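4 Care of the table top

4.1 Before you start

The Olari table top has a matt surface. It marks less readily than a gloss one, but liquid left standing can find its way into a scratch or a worn edge. Deal with spills as they occur and carry out the full clean in 4.3 at the end of the day.

You will need:
two dry cloths, lint-free
one damp cloth
a soft hand brush and pan
a squeeze bottle of table cleaner, diluted as in section 3

CAUTION: Do not use scouring pads, bleach or undiluted cleaner. Damage caused by these is not covered by the Stestemis guarantee.

4.2 Clear liquid spills

Clear liquid is hard to see on the brown finish. Look across the surface at a low angle towards the light. The main pool shows as a darker, glossier patch with bright edges. Fine droplets may lie well away from it, as they do to the upper left of this spill.

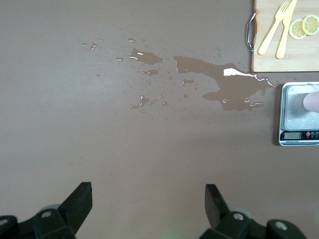
1. Check first for anything electrical near the liquid. A kitchen scale should be switched off, lifted clear and stood on a dry cloth.

2. Move chopping boards and other wooden items. Stand them on edge if the underside is wet.

3. Lay a dry cloth over the largest pool and let it soak. Do not push the liquid along the table.

4. Take up the smaller pools, working from the outside inwards.

5. Go over the outlying droplets with the second dry cloth. Droplets that dry on the surface may leave pale rings in hard-water areas.

6. Look across the surface again from the other side. Repeat step 5 if any bright points remain.

NOTE: If the liquid is anything other than water, follow with the damp cloth and dry again.

4.3 Crumbs, chips and dried residue

Small white fragments are easily overlooked on the pale beige finish. Remove them before any liquid is applied — wet fragments smear and take longer to lift.

1. Clear the working area. Items kept on a wooden board at the table edge may stay where they are.

2. Brush loose fragments into the pan with short strokes. Do not brush towards equipment.

3. Check that the cap of the squeeze bottle is screwed down fully.

4. Apply a small amount of cleaner to the cloth, away from the table.

5. Wipe in straight, overlapping passes and dry at once.

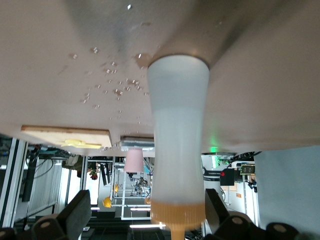

Figure 4-2. Squeeze bottle with orange screw cap and conical nozzle. White fragments on the table surface.

CAUTION: Check under the base of the bottle for wet smudges before putting it away. Wipe the base if necessary.

4.4 Spare parts

Replacement bottle with cap: order no. 612
Lint-free cloths, pack of 4: order no. 279

Section revised 20/12/2021, F. Rashti.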